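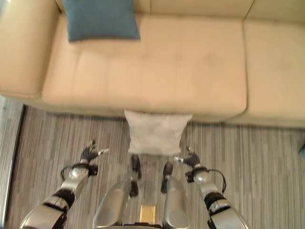
A pale two-cushion sofa above a striped gray carpet.

Dec 16, 2020
By Hanneke Dekker

Upholstery foam is sold by two numbers, and most buyers are given only one of them. The first is density, the weight of a fixed volume of foam. The second is hardness, the force needed to press a sample down to a set fraction of its height. A dense foam can be soft and a light foam can be hard. Showroom labels tend to run the two together under words like "firm" and "supportive."

Joris Vandenberghe runs the test bench at Verstraete, a contract workshop that refills seat cushions for hotels and waiting rooms. His records cover 300 cushions returned for repair. In 69 of them the foam had lost enough height to be replaced outright. The others needed new wrap, new stitching or a new zipper, and the original core went back in.

"People blame the foam first," Vandenberghe said. "The wrap flattens years earlier. It is polyester fiber, and it packs down wherever the weight goes."

The wrap is the layer between core and cover. It fills out the corners and lets the cover slide a little under load. Once it thins, the cover is too large for what is inside it, and creases form along the front edge of the seat. A cushion in this condition looks worn out but may test close to its original hardness.

Long cushions complicate the picture. A single core that spans most of a sofa is loaded unevenly, usually at one end, and cannot be rotated as freely as a pair of matching squares. Some makers cut the core from one block. Others glue shorter blocks together, and the joint can be felt through a thin cover after the wrap has settled. Sharada Pinto, who specifies materials at Zurnari, asks for a single block in any seat cushion that will take more than one person. The cost is higher, mainly in offcuts.

Cover material matters less to comfort than to airflow. Foam pushes air out when it is compressed and draws it back as it recovers. A woven cover passes air across its whole surface. A coated cover forces it through seams and zippers, so recovery is slower. Workshops fit a breathable panel on the underside for this reason, and its absence is a common fault in cheaper replacements.

Verstraete allows a height loss of 9 percent before it recommends a new core. Below that figure it strips the cushion, fits fresh wrap and closes the cover again. Owners ordering the work by mail should measure the empty cover along the seam lines and send those figures, with the zipper position marked.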